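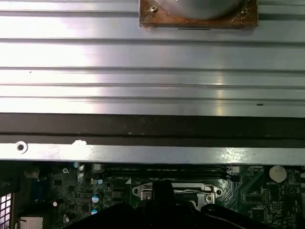
The second record I ever bought with my own money had a skip in it, right in the middle of the slow song on side two, and to this day I can't hear that song anywhere else without waiting for the jump. I mentioned this to Fotis Theodorakopoulos after the last listening evening and he laughed and said he has the same trouble with a Greek lullaby his aunt taped off the radio (his version has a weather report in it).

So this month I've been thinking about the words we get wrong, or get in pieces, and go on loving anyway. For years I sang the chorus of a song by Willham, a duo from up the coast that hardly anyone in our group had heard of, as "leave the light on for the stranger." It's a lovely line! I had it written inside the cover of a notebook. Then Ehsan Zamani brought the lyric sheet along in February and there it was in plain type: "leave the lie, don't be a stranger." A completely different song. A scolding, really, from one old friend to another.

My first feeling was disappointment, and then I went home and played it four times in a row. I think the real line may be the better one. It asks more of the person singing it. But I'm keeping mine too, because it got me to open the door to a neighbor one winter when I'd have been happier with the television, and I don't see why a mistake that did some good should have to be handed back.

Florêncio Paiva, who grew up singing in a church choir in a language none of the boys could read, told us he felt the hymns before he understood a word of them. When he finally sat down with a translation he found that he'd guessed the sad ones correctly and the happy ones almost never. We talked about that for the rest of the night and never did get to the second half of the program.

Which brings me to next time. We'll start with the Manurung recording we skipped, all of it, and after that anyone who wants to can play a song they misheard and tell us what they thought it said. Bring the real words if you have them. Themis Manolakis has already claimed the one about the ferry, so please pick something else!

We're in the upstairs room at Fenby again, 7 p.m., and the tea will be on a little before that. The song list from the first years is now typed up, 616 titles, and Stavros Gavalas has a printed copy you can leaf through. If you spot a wrong title, pencil it in. I've already found two of mine.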